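Parish of Terkach and Zidholm
Minutes of the Parochial Church Council
Held in the Katsaros Room, July 2025

The chair opened the meeting with prayer. Apologies were received from 4 members. The minutes of the previous meeting were agreed as a correct record and signed.

1. Matters arising
The faculty for the new noticeboard at Zidholm has been granted. The board is on order. The broken gutter above the vestry at Terkach has been mended and the invoice paid.

2. Memorial to former parishioners in the north churchyard
The working group gave its report. The burial registers list 79 people from the old workhouse who were buried on the north side without headstones. The names have been checked against the county record office copies. In 12 cases the spelling differs between the two, and the group recommends using the spelling in the parish register.

Two designs were tabled. The council preferred the plain slate tablet on the north wall to the standing stone, as the ground there is uneven and the mower needs to get through. It was asked whether ages should be given with the names. After discussion it was agreed to give names and year of burial only.

Gresto Masonry has quoted £2000 for cutting and fixing. A second quotation is to be sought before the faculty application goes in. The archdeacon has been told of the plan and raised no objection.

Agreed: to proceed with the slate tablet, subject to the second quotation.

3. Service of dedication
It was hoped to hold the service in November, close to All Souls. The names will be read aloud. The choir has asked for early notice of the music. The Methodist chapel at Zidholm is to be invited to take part, as some of the families later worshipped there.

4. Safeguarding
The policy was reviewed and adopted without change. Two members have still to complete the basic training and were asked to do so before the next meeting.

5. Katsaros Room
The hire charge will stay as it is until the end of the year. The side door is sticking again and will be planed. Hirers are to be reminded to return the key to the vestry safe.
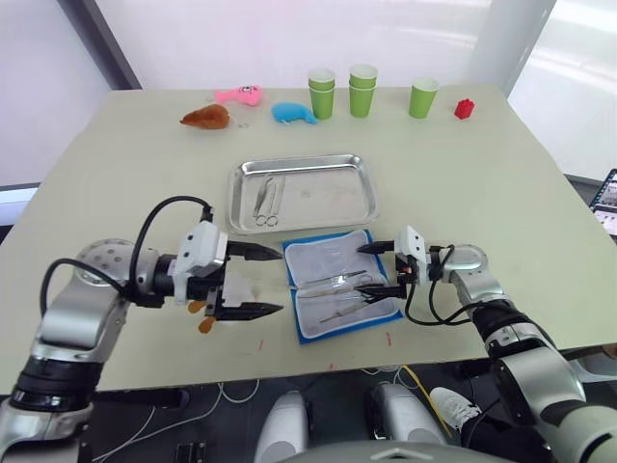
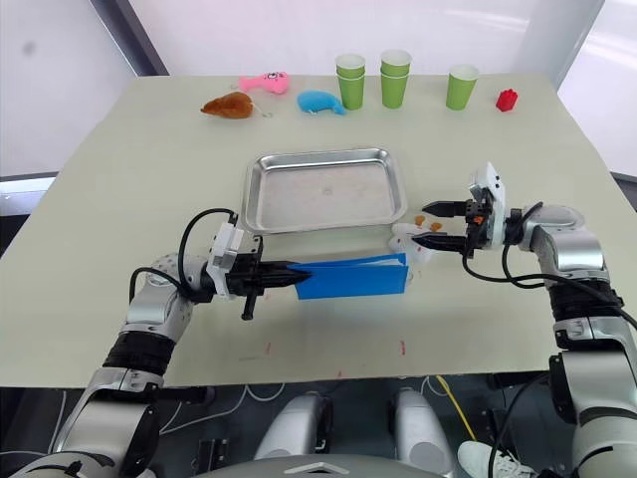
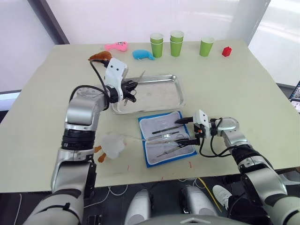
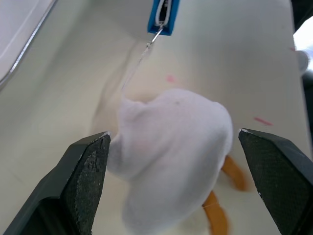 6. Any other business
The Terkach bell ropes are due for inspection. The tower captain will arrange this.
A request to hold a plant sale on the church path was approved, provided the gate is kept clear.
The rota for readers has gaps in the coming weeks. Anyone willing to help should sign the list at the back of church.

7. Next meeting
The date will be set once the second quotation for the tablet is in.

The meeting closed with the Grace.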